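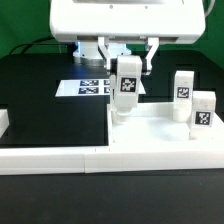

October 19, 2023

Second round of interviews for the Olstead office today. Up at six, on the road by seven, and there before the front desk opened. Kerttu Kauppinen was already in the small meeting room with the blinds down and her list of questions printed out. We had agreed to ask everyone the same ones in the same order this time. In May we let each talk go where it wanted and then had nothing to compare at the end of the week.

Three people in the morning, two after lunch. Each one got 60 minutes. The first was very good on paper and gave short answers to everything. When I asked about a time she had to tell a coworker bad news, she thought for a long while and then told us about a late delivery. Kerttu scored her higher than I did. The second had managed a team of 7 at Zeleke and talked about them by first name, which I liked. The third wanted to know about pay before he sat down. Fair enough. I told him the range and he stayed the full hour.

Ate a sandwich in the car and called Yavuz Coşkun about the yearly reviews. They are due at the end of the month and he has 549 forms to get through the system, of which 200 have come back without a manager's signature. He wants to send them all back. I said send one reminder first, with a date on it, and copy the department heads. He was not happy but he will do it. We also need to settle whether the Pimuscombe people get the old form or the new one. They joined in the middle of the year, and their old goals don't match anything on ours. I think the old form, with a page added. Need to write that down and send it to him before he decides for himself.

The afternoon pair were closer than I expected. One has done the job before and would start well. The other has not, but asked better questions – who trains new supervisors, how long the last person stayed, why she left. I answered the last one as plainly as I could. Kerttu and I compared scores afterward and we were one point apart on both, so we left it there and will talk again tomorrow by phone.

Got home after dark. Still have to call references for the Zeleke manager, and the Zemau contract for the training days is sitting on my desk unread. Read two pages of it after dinner and gave up. Will finish it in the morning before the call with Kerttu.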